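Robots lend a hand with the finishing at Prormont

14 shares | 2 comments

Anyone who has ever bought a skirt and found it covered in fluff will have some sympathy for the finishing room at Prormont, the clothing returns and repairs firm, where garments are checked, brushed down and made ready to go out again. It is patient work, and until lately every bit of it was done by hand. Since 3rd February a pair of robotic hands supplied by Kestinov has been taking a share of it, starting with the lint rolling, and the 12 people on the team have had a good few weeks to make up their minds about their new neighbour.
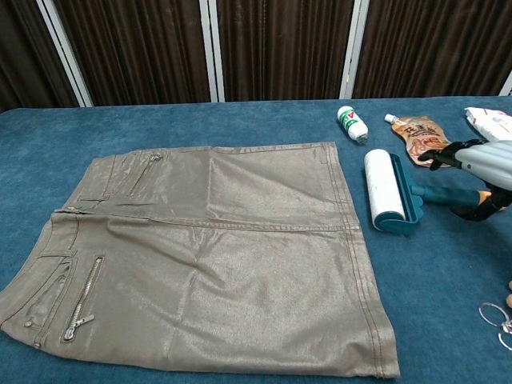

The mood, we are glad to report, is mostly kind. Rolling lint off clothes all day is hard on the wrists, and several of the staff told us they go home less sore than they used to. They now spend more of the shift on mending and on the fiddly checks – zips, rivets, loose threads – that they have always done best. The robot is still slow, mind you, and dark fabrics with lots of metal on them give it trouble, so a person looks over every piece before it is bagged.

No jobs have gone, the firm says, and 2 of the team have been trained to set up the machine each morning, with a small rise in pay to go with it. Not everyone is quite won over. One long-serving finisher misses the chat across the table, and the company has agreed to keep the shared 15-minute tea break exactly where it was. A second station is planned for June, if all goes well.

We use cookies to improve your visit. Accept | Manage settings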